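Helmy School Meals: news from the spring

Dear friends of Helmy,

In March we started to cook breakfast for the children at the primary school in Flesow, and I would like to tell you how it is going. Many of you gave money for this last year, when it was only a plan on two sheets of paper. Thank you for the patience you had with us.

The school has 287 pupils. Before, the only meal there was a lunch, and it was served late, after the fourth lesson. The teachers told us that the small ones became tired very early in the morning. Some of them walk from the farms behind Grivex, and they leave home when it is still dark. So we decided together with the school that breakfast must be ready at 7:15, before the first bell.

We serve porridge made of corn and milk, with a banana or an orange when the market has good ones. Twice in the week there is also a boiled egg. The mothers asked us to put less sugar than we had planned, and we followed their advice. The children complained for a few days and then they ate it. 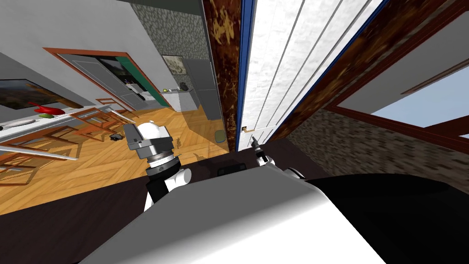 The biggest cost is the milk. In the beginning we bought it in small cartons, which was expensive and made a lot of garbage. Now we buy powdered milk in bags from a shop in Grivex, 16 bags at a time, and the owner brings them to the school without charging for the transport. Firewood was another difficulty. The old stove needed too much of it, and the smoke went into the classroom of the youngest group. With your donations we could buy a new stove from Flamum, and we built a chimney that goes higher than the roof. There was enough left for 50 metal bowls, as the plastic ones were already cracked.

Fourteen parents take turns in the kitchen. They come in pairs, wash the pots afterwards, and write in a notebook what was used, so that we know when to order again. I have read this notebook on my last visit and it is kept very well. On one page somebody wrote only "too much salt, sorry."

We also had a discussion about the older pupils. Some people in our group thought that breakfast should be for the first three grades only, so that the money lasts longer. Others felt it is not right to cook in front of hungry children and then send them away from the door. For now everybody eats, and we will look at the budget again in the summer.
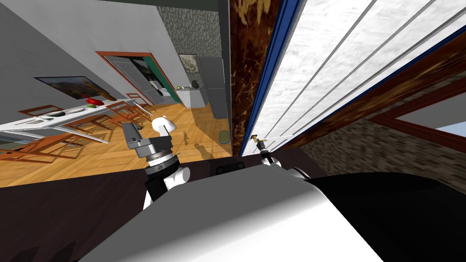 One parent wrote to us that her son used to ask to stay at home on cold mornings, and now he wakes up his sister so they will not miss the porridge. She also asked if we could continue during the school holidays, at least for the families who live close by. We do not have an answer for her yet. The kitchen would be free, but the parents who cook are needed in the fields at that time.

If you want to help with the holiday meals, please write "Flesow breakfast" on your transfer. We are also looking for two large pots with lids, used ones are fine.

With warm greetings from all of us at Helmy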